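Sat 15 June – Trollon cell, simulation workspace
Entry by Deisy Mamani

Purpose: to review the draft handling rules for boxed parts before they are adopted at Drusthorpe in July.

Rules as they now stand
1. Grip force is to be capped at 15 N for any part without a rating on file.
2. Every run is to be logged with its seed and rule version. Entries lacking either will not be counted.
3. A box is to be held between the fingertips, clear of the palm. Other parts may remain on the table – their positions must be recorded before the run.
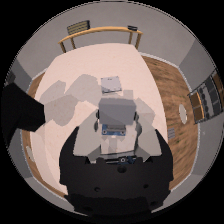
4. A hold of 30 seconds is required before any transfer.

Open items
Rule 2 conflicts with the Lougher log format. Wording to be settled with Estach.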